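Teleop sorting demos: policy hesitates over the tray, is it my data or my cameras?

Posted in Manipulation > Learning from demonstration

hexkey_14

Setup first. Two arms over a bench, four yellow bins, one steel tray in the middle. The operator sits at a pair of leader arms and moves them by hand, the arms on the bench copy the motion, and we log joint positions, gripper opening and video at the same time. Fixed camera on the workspace, plus the small wrist cameras. Logging is done with Tindlow, training with the stock imitation script that comes with Zeman, nothing changed except the batch size.

The task is to take small electrical parts out of the tray and put each kind in its own bin. Parts are motors, solenoids, round red circuit boards and wire bundles. One episode is one full tray. We have 463 episodes so far, recorded by 2 operators over most of October.

Results: boards are fine. Anything with a wire on it is bad. The arm moves over the tray, comes down partway, stops, drifts sideways a few millimeters, goes up, comes down again. Sometimes it picks the part after three or four tries, sometimes it sits there until the timeout. Loss curves look normal. Replaying a recorded episode open loop works if the parts are placed back carefully, so I don't think it is calibration.

Three views from the bench: 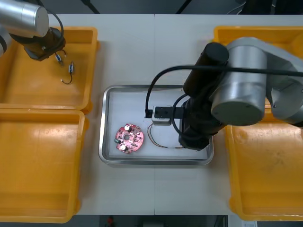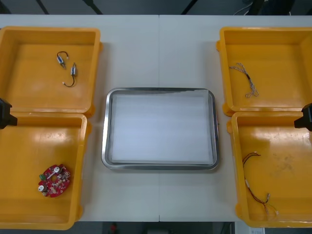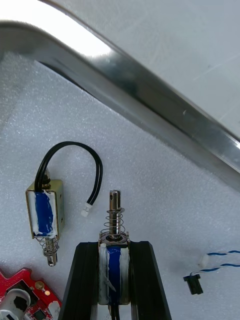 What I have tried: lower learning rate, longer training, action chunks twice as long. The longer chunks made the boards a bit worse and the wired parts no better. Also tried dropping the fixed camera and training on wrist views only, which was a clear step down.

My questions are whether 463 is simply too few for this many kinds of part, and whether I should be adding a camera. Someone at work says we need 3,000 episodes before it makes sense to look at anything else. I would like to avoid that if the fault is in how we record.

Edit: control rate is the Tindlow default, and yes, the video timestamps are checked. Offset is under one control step.

vollholm_user

Get more data. We run a Vollholm cell with a similar job and it did nothing useful until we were well past a thousand. Also check your lighting, steel trays are terrible for glare.

offset_zero

More data of the same sort will probably give you the same hesitation, just smoother. Coming down, stopping and drifting sideways is what I would expect from a policy that has learned two or more different ways to do the same thing and is averaging between them. You have 2 operators. Start there.

Pull a sample of episodes from each operator, only the ones with wired parts, and write down for each pick:

- where the fingers close (on the body, on the wire, on the plug)
- which arm does it
- whether the gripper comes in along the long side of the part or across it
- whether the operator stops above the part before going down

I did this on our own data and found that one person always took a solenoid by the frame and the other took whatever was on top, often the cable. Both are good picks. Mixed together with no rule, they gave us a gripper that went to the middle and closed on air. Circuit boards hide the problem, as there are only so many ways to get hold of one.

The pauses matter too. When people run a leader arm they stop to think, and all those frames with zero motion go into training. The model then learns that hovering over the tray is a correct action, and it has no memory of how long it has been hovering. Trim any stretch where neither arm moves for more than half a second. Tindlow has an idle filter in the export dialog. It is off by default, and its threshold is per joint, so set it for the wrist joints as well or it will keep too much.

Then write a one-page rule for the operators. Ours says, in short: grip the body, never the cable; the arm nearest the target bin does the pick; if a cable lies across another part, lift straight up until it hangs free before moving sideways; if you fumble, finish the pick and flag the episode. The last one is open to argument. We keep fumbles if the recovery is clean and drop them if the operator let go and started over more than once.

On cameras, I would not add one yet. Your wrist view is the one that shows where a cable runs near the part, and the fixed view gives you the bins. What I would check is how the wrist images are resized before training. A thin black cable can vanish completely in a small input image. In Zeman the default scales the full picture down. Cropping the lower part first and then scaling helped us more than any change to the network did.

As for the number, we had a policy that worked on wired parts after throwing out nearly a third of our episodes and recording some new ones under the rule. The total never got anywhere near 3,000. I would not treat either figure as a target.

One small test before you rerecord anything: train on one operator only. If the drift goes away with half the data, you have your answer.

hexkey_14

Went through 14 episodes with your list. Operator A grips the body in almost all of them. Operator B grips the cable close to the body and uses the right arm for nearly everything, including parts that go to the left bins. That was me. Training on A only is running now.

Idle filter was off.

bench_lurker

Small addition to the above. If your leader arms have no force feedback, people tend to close the gripper much harder than needed, and on wired parts that can turn the part in the fingers right at the grasp. Plot the commanded gripper opening against the measured one. If the command goes far below the width of the part every time, put a lower limit on it in the teleop config before you record the next batch. On the Hovier grippers it is a single line in the joint limits file, and you have to restart the driver for it to take effect.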